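About Usura

Usura is an independent school of languages and office skills for adults. It was founded by Igor Lukáč, who remains its principal, and it is governed by a board of 9 members drawn from local employers, former students and the teaching staff. The school owns its main building in Jireš Street and rents 3 further classrooms at Stovby House.

Our purpose is to give adults who left education early, or who were taught in another language, a sound command of written and spoken English. Teaching takes place in the morning and in the evening, so that those who work shifts may keep a regular place. Each course ends with a written paper and a short interview, and a certificate is issued to every student who passes both.

The school has 700 students on its roll in the present year. More than 3,000 people have completed a course with us since the school opened, and many have gone on to further study or to posts in offices, shops and public service.
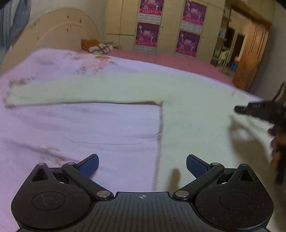
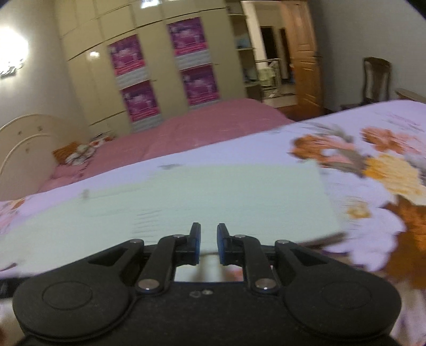 When may a new student join a course?

New students are admitted at the start of each term. Applications for the autumn term close on 7th July, and the results of the placement test are sent by post in August. A student who applies after the closing date is placed on a waiting list and offered the first free place at the correct level.

Teaching and staff

Branislav Ďurica is head of studies and is responsible for the timetable, the placement test and the training of new teachers. All teachers hold a recognised qualification and are observed in class twice a year. Students are asked for their views at the end of every term - in writing, and without giving their names - and the replies are read by the board.

Fees and support

Fees are payable by the term and may be divided into monthly payments on request. The Climo Fund, set up by former students, meets part of the fee for those on a low income. Forms are available from the school office.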